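Cuaderno del taller, local de Skostelmont
11 de diciembre de 2022

Entrada sobre el rincón de la lavadora. Lo que quedó apuntado en julio ya no sirve, porque entonces la máquina estaba en el otro local y la toma de agua era distinta.

La lavadora sigue con el plástico de burbujas puesto. No lo quito todavía: falta pasarla por la puerta cuando venga el transporte de Prinamon y la chapa color crema se marca con nada. El plástico de la parte delantera cuelga casi hasta el suelo y hay que recogerlo cada vez que se trabaja delante. Si alguien tiene cinta de la que no deja pegamento, que la deje en el cajón.

Ropa para la prueba de carga: va en el barreño lila, encima de la sillita azul de plástico. Con el barreño en el suelo hay que agacharse demasiado y la ropa acaba barriendo las baldosas. La silla es de niño, baja, y queda a buena altura respecto a la boca del tambor. Dentro hay cosas claras y oscuras mezcladas. La tela blanca de dibujos rosas y melocotón está arriba, con la prenda beige delante. Lo oscuro, al fondo. Pendiente separarlo.
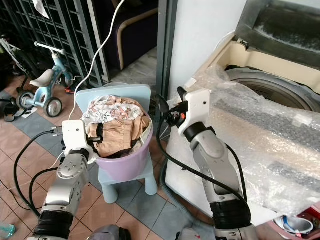 Nota al margen, con otra letra: yo no metería lo oscuro con la tela estampada ni en programa frío. En el cuaderno de Sturkach está apuntado que un paño blanco salió gris después de 2 lavados. Y pesad la ropa antes, que luego los tiempos no cuadran.

De acuerdo en lo de separar. Lo de pesar lo haremos con la báscula de colgar, la grande no cabe entre la silla y la máquina. Carga prevista: 8 prendas por tanda, ninguna con cremallera metálica.

Suelo. Las baldosas de color terracota están bien. La franja gris azulada que cruza en diagonal hacia la verja la uso como referencia para dejar el paso libre: nada de cubos ni cajas encima. El problema son las bicis de los niños, que ocupan lo que debería ser zona de paso. La negra de ruedines es la que más abulta, y la pequeña azul claro, de tres ruedas, se queda siempre en medio por ser la más fácil de mover. El cesto azul claro también necesita un sitio fijo.

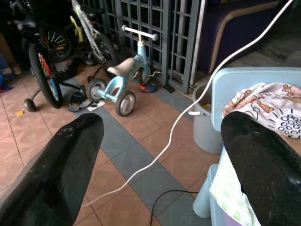 He medido el hueco junto a la pared del fondo y salen 239 cm. Poniéndolas en fila, con la negra primero y la azul al final, debería bastar sin colgar nada. Los ganchos que mandó Whitcombe son para bicis de adulto y no los voy a montar.

Pendiente:
Separar la ropa oscura y pesar las dos tandas.
Probar las bicis en fila y marcar el sitio con cinta en el suelo.
Devolver los ganchos — el albarán es el número 13 de la carpeta.
Preguntar a Prinamon si la lavadora viaja con los tornillos del tambor puestos. No los encuentro en la bolsa del manual.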